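To: Skallum Student Robotics mailing list
From: Heidrun Frei, Teaching Laboratory
Subject: Re: Bedside task, arrangements for the July assessment

Dear members,

Thank you to those who sent comments on the draft rules. Jörg Meinecke's message raised points that several teams share, and I have quoted it so that the replies can be read alongside the questions.

Jörg Meinecke wrote:
> Our team would like the rules to state which objects belong on the
> bedside table and which may be moved. The telephone in particular is
> a concern, as the cord takes up a good part of the top. We would also
> ask whether an attempt may begin with the remote control already in
> the drawer, and whether teams may shift the table away from the bed.
> Lastly, is the time limit still 40 seconds per attempt?

Position of the table

The table remains in the corner beside the headboard and may not be shifted. Teams should plan their approach with the wall and the bed where they are. The telephone and the small white object are fixed parts of the layout and are to be left on the top throughout. 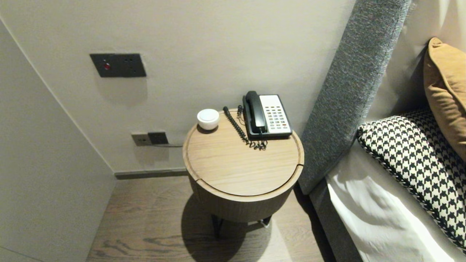
Bedside table with the telephone and the small white object on top.

Contact with the telephone cord will be recorded but will not end an attempt. Lifting the handset out of its cradle will. The cord need not be straightened between attempts, and no team may tape it down or tuck it behind the table.

Approach of the arm

Several teams asked whether the arm may come in below the level of the tabletop. It may, provided that it does not push against the body of the table.

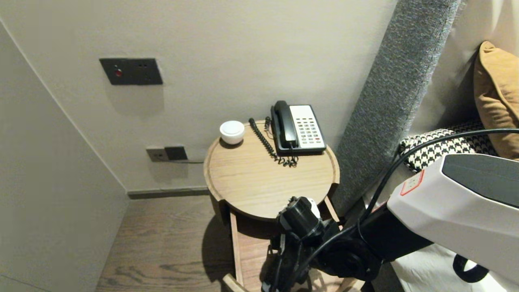
Teams working from a low starting position are reminded to check the clearance of their cables on the bed side before requesting a start. The supervisor may refuse a start if a cable is resting on the bedding. Operators stand behind the line on the floor and may not lean over the bed once the attempt has begun.

The remote control

There are two starting layouts. In Layout A the remote control lies on the tabletop and is to be placed in the drawer. In Layout B it starts in the drawer and is to be brought up to the tabletop. Each team will attempt both, in an order drawn on the day. This answers Jörg's second question: an attempt may begin with the remote control in the drawer, but only under Layout B.

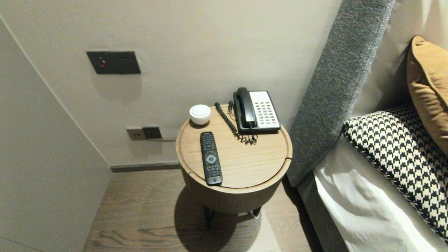

Remote control on the tabletop, towards the front left.

A placement counts when the remote control is fully supported and the gripper has let go. It need not face any particular way. Should it fall to the floor, the attempt is closed and the supervisor will restore the layout.

The time limit is no longer 40 seconds. The Trummer group showed that this left too little room for a careful release, and the limit is now 238 seconds for either layout, including the drawer.

The drawer

The drawer is open at the start of Layout B and closed at the start of Layout A. Teams need not close it at the end of an attempt, although the arm must be withdrawn to its starting position before the clock is stopped.

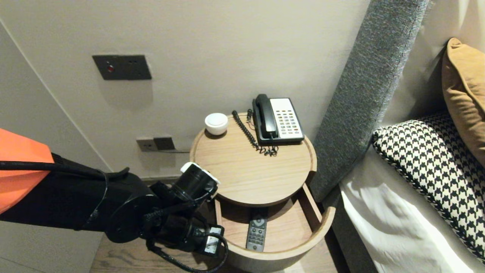 Registration and practice

There are 19 practice periods available and 23 teams on the list, so some sharing will be necessary. Teams from Delska and Stullholm have already agreed to share and need take no further action. Others should write to me with a preferred partner; where none is given, I will assign one.

The revised rules will be placed in the list archive before practice begins. Please send corrections to the list and not to me personally, so that all teams have the same information.

Yours faithfully,

Heidrun Frei
Teaching Laboratory, Skallum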